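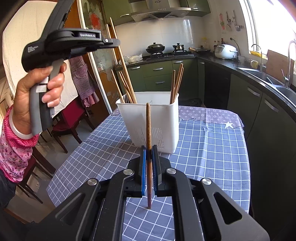
## Session 4: Parallel grippers for thin objects

Mussa workshop course, handout for the hand-held gripper build. Bring your linkage parts from session 3 and the Sokmont hinge pins.

### Why chopsticks

A chopstick is narrow, light and not the same width all the way down. If the pads close evenly it stays upright between them. If one side leads, it tips or rolls out. Chopsticks in a bin are harder again, as they lean on each other and the fingers have to get between them.

### Linkage

- Each finger hangs on two pivots, so there are four to fit and cap.
- Pivot spacing on each arm is 36 mm. Drill both arms clamped together.
- Full opening is 90 mm between pads. More than 110 mm and the arms foul the body.
- The triangular cutouts save weight - keep the corners rounded or they crack.

### Pads

Glue the pads on last, with the jaw closed on a scrap of card. Ribbed pads hold round sticks better than smooth ones, but they wear at the edge. Spares are in the Trandberg drawer.

### Bench test

1. Stand the sticks in a utensil bin on a table.
2. Pick one near its middle and lift it clear of the rim.
3. Hold, then put it back.
4. Repeat with a stick from a tight cluster.

Write down every drop and where on the stick you gripped. Sheets go in the Prevetex folder.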